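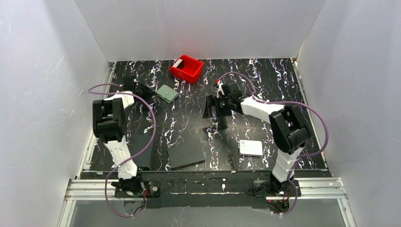
Marlene Sales asked whether the cable sleeves can be swapped without taking the arms off their bases. They can. Unclip the sleeve at the wrist and work back toward the base, one arm at a time, with the power off.

Dirbridge two-arm table cell
Part no. 2148
Updated April 29, 2024

Replacement sleeves are sold in pairs as Kileck 782. Leave enough slack for a wide loop outside the elbow. A sleeve pulled tight there will wear at the clip and can drag on the wrist joint.
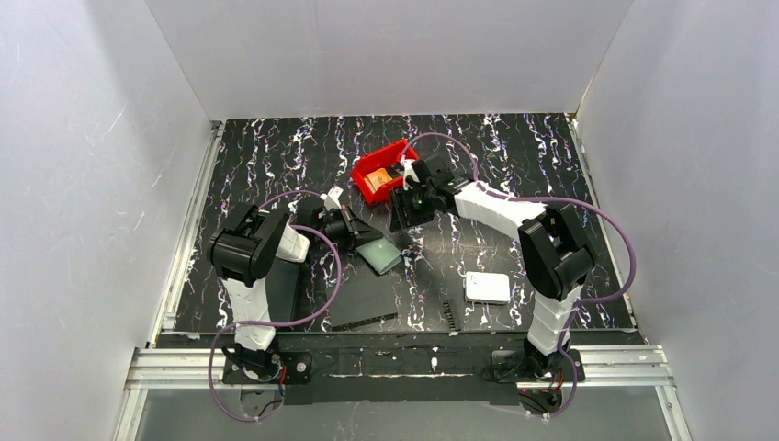 After refitting, move each arm slowly through its full reach and watch the loop at the elbow. If it catches, let out more sleeve at the base end. Check the base plate screws every 14 weeks and wipe down the side rails with a dry cloth.

The older Qian clips do not fit arms shipped after March. Order the Dakex clip set, 16 per bag.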